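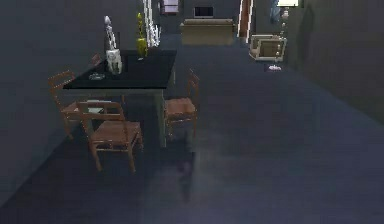
Fig. 12. Dining table with wooden chairs.

4. Hanging the Cluter wreath rail

1. Hold the rail against the door and mark both holes. The Clanum box says no drill is needed. We doubt it for anything heavy.
2. Wipe the door down and wait 10 minutes.
3. Press the pads on firmly. The leaflet claims they grip "any surface" – try one on a hidden patch of paint first.
4. Hang the wreath and check it again on Saturday.

Note: The rail is sold as 122 cm. Measure yours before cutting any garland.

Caution: Do not trust the pads with a wreath over 656 g, whatever the packet promises. Use screws.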